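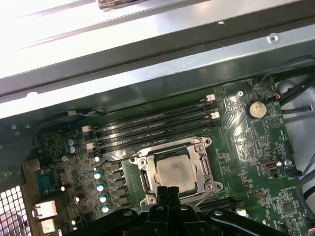
Kokville repair evening moves to the old library and stays open until 9pm

Great news for anyone with a tired old computer under the stairs: the Kokville repair evening is back in November, and this time it has a proper home! After two winters squeezed into the back of the Seppälä bakery (lovely smell, terrible lighting), it moves to the ground floor of the old library on Sastberg Road. Doors open at 5pm and the last repairs are taken in at 8.30pm.

There will be 21 tables, which is a huge step up from last year, and they'll be split between computers, small kitchen appliances, clothes and bikes. Bring whatever has stopped working, as long as you can carry it in by yourself or with a friend. There's no charge for the help. If your item needs a new part you pay for the part and nothing else, and there's a tin by the door for anyone who'd like to put something towards the heating.

The library building has been shut to the public for a good while, so it's a real treat to have the lights on again. It opened in 1989 and plenty of Kokville readers will remember the round children's corner with the orange carpet. The carpet is still there! Tea and buns will be served from it, and Seppälä is sending over a tray of the cardamom ones.
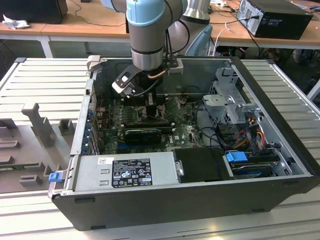
Computers were far and away the busiest table last winter, and the queue went right out past the bread ovens. This year there are 7 places for them, along the window side where the sockets are. Desktop towers are especially welcome, as they're so much easier to get into than a thin laptop: lay one on its side with the cover off, and the motherboard and graphics card are right there to be reached. Please leave your monitor at home, as there are spare ones to plug into, but do bring the power cable and any passwords you'll need to log in. And copy your photos somewhere safe before you come, if the machine still starts.

The clothes tables will have sewing machines and a big box of odd buttons, and you're welcome to sit down and learn to do a zip yourself. It's great fun, and slower than you'd think. Bikes go in through the side door on Zundska Lane, where there's a ramp.

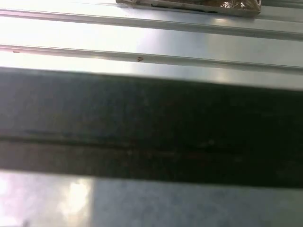

Do you need to book a place?

Just turn up for most things and take a ticket at the door. Sewing lessons are the one exception, so put your name on the sheet at Seppälä before the end of October.

Parking behind the library is free after 6pm, and the number 2 bus from Sastberg stops across the road.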